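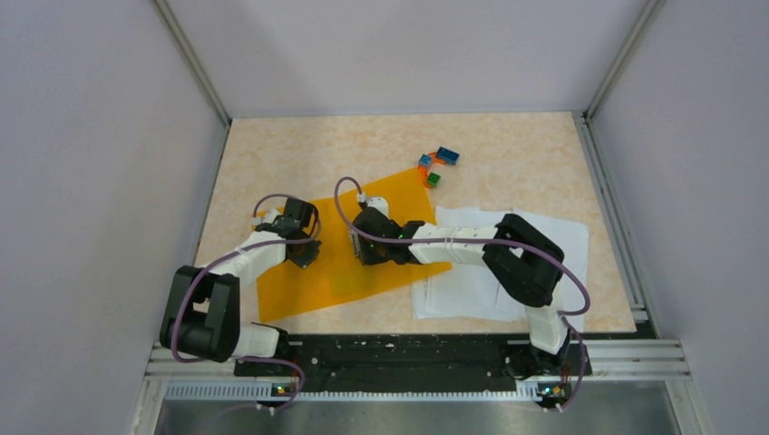
Keeping the Two-Arm Cell Alive: My Semester Report

When I signed up for the Wikar project I figured I'd be writing clever code all semester. Mostly I got cables! My job was to take over the two-arm cell, write down how it's set up, and keep it running long enough for the rest of the team to do the paper task (move the white sheets and the orange sheet around without wrecking either).

Setup

Both arms bolt to the long black bar at the front of the table, and I learned to check those screws before anything else. A base that's a hair loose feels fine by hand and then the gripper lands in a different spot every run. I lost most of a week to that. The old notes from Heltimia, the team before us, said to tighten from the middle of the bar outward, so that's what I do now.

After the screws I power up and look for the little lights at the front, one under each arm. Then I send both arms to their home pose and bring the grippers down slowly over the table. I go slow on paper — a fingertip one notch too low will crease the top sheet and drag the whole stack with it.

The cables

This is the part I got a little obsessed with. Each arm has a purple cable running along it, and it needs enough slack to loop up over the wrist when the forearm reaches in. I tied the left one down too neatly at first, very proud of myself, and the arm started faulting on long reaches. Our log shows 69 faults for the semester, and roughly 20 of them went away the afternoon I cut that tie and let the loop stand up tall again.

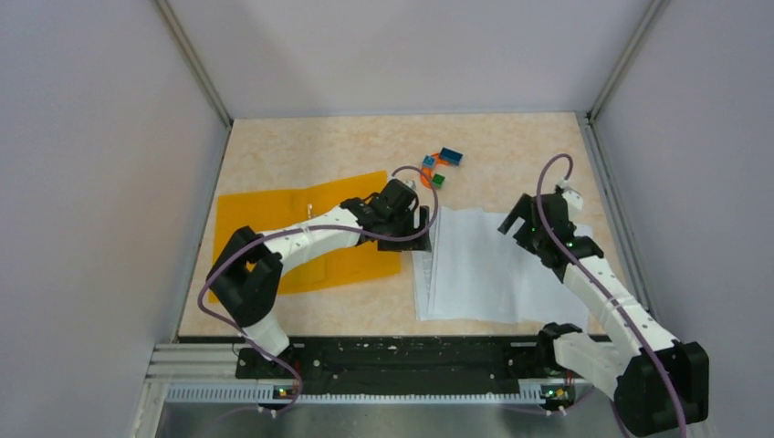
Defne Tekin

Routine and repairs

My weekly check takes seven minutes if I don't get distracted. I wipe the gripper fingers, wiggle each joint with the power off, follow both cables with my hand from base to wrist, and run the reach test with the colored blocks left at the back so I know the arms still clear them.

The one real repair was the right wrist, which had started to buzz at run 749. I swapped the motor for a spare from the Novari kit, redid the zero position (twice, I had the horn on one tooth off), and the buzz was gone. The old motor is in the drawer with tape on it. Next semester's team should order another spare before December.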